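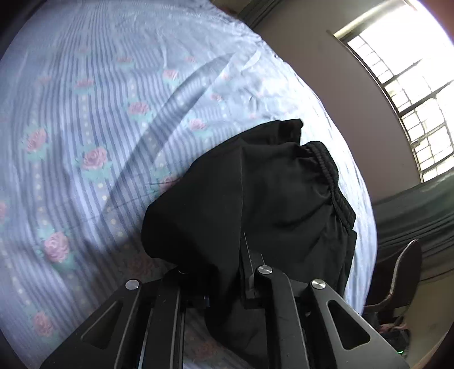 Tihomir Vidmar thinks anything with an elastic waist should be rolled and never folded, and he told me so before I'd even finished explaining what my project was. He may be right! My own vote went the other way, but I'll get to that.

So, the project. For my home and textiles class I picked laundry, or really the part after laundry, when the clean stuff lands on the bed and stays there until somebody wants to sleep. My bed was the work area the whole way through (rose print sheet, pale blue, it was my aunt's, and I'm not changing it for a report). I wanted to find a way of putting clothes away that I'd still be doing in July.

I started on 12th June with one drawer of the Skandholm dresser, the bottom one, which sticks. It held 18 pieces when everything was clean. I tried three ways: flat folding in a stack, folding in thirds and standing things on edge, and Tihomir's rolls. I gave each one a week and wrote down how long it took me to put the load away.

Flat stacks were quickest, 80 seconds on my best try, but I kept pulling from the bottom and the whole pile went over. Rolls took forever. T-shirts rolled up fine, and then anything with a gathered waist came out fat at one end and skinny at the other, and black things all looked the same once they were rolled (I wore the wrong shorts to practice twice). Thirds on edge was my favorite. You lay the thing face down, smooth it from the waistband toward the hem, fold the sides in and then fold it up in three. The waistband goes on the outside so it doesn't bunch up in the middle.

What went wrong: I forgot to time two loads, and my sister borrowed from the drawer in week two, so that week's notes are kind of a mess. Wrinkles on the sheet also get into your folding more than I expected, and I started pulling it tight first.

If I did it over I'd use the top drawer too, and I'd get Tihomir to do his own rolling while I held the timer. He has already said yes.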